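Chapter 6
Packaging and the Household

Learning goals
After studying this chapter, you should be able to:
explain the main purposes of a package;
tell the difference between primary, secondary and transport packaging;
describe how the choice of a container affects the cost of a product.

Key terms: primary package, closure, unit load, shelf life, deposit

6.1 Why Goods Are Packed

In the town of Trotness, most households once bought oil, vinegar and soap by weight. The shopkeeper filled whatever jar the customer brought and wrote the price in a book. When the Prulo company opened its bottling plant there, it sold the same goods in sealed containers of a fixed size. Within 15 years the open barrels had gone from nearly every shop on the main street.

The change was not only a matter of cleanliness. A sealed container let the producer speak directly to the buyer through the label, and it moved the work of measuring from the shop to the factory. It also created a new cost. A family that had owned four or five jars now threw away several containers each week.

Economists who study packaging begin with the primary package — the one that touches the product itself. Secondary packaging groups several units together, such as a carton of 20 bottles. Transport packaging, including pallets and stretch film, protects the goods between plant and store. A full pallet in the Prulo warehouse carried 84 cartons.

A primary package usually has three parts: the body, the closure and the label. Each may be made of a different material, and each may come from a different supplier. This matters later in the chapter, when we consider sorting and reuse.

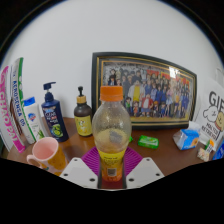
Figure 6.1 A clear plastic bottle with an orange screw cap and a printed label.

The closure is often the part that shoppers notice least. In her study of 400 households, Viorica Costache found that complaints about caps outnumbered complaints about labels. Section 6.2 examines her results and compares them with the sales records of Bovano, a smaller firm that kept a deposit system for its bottles.

Before you read on
List the containers in one kitchen cabinet at home. For each one, name the body, the closure and the label, and note which parts could be used again.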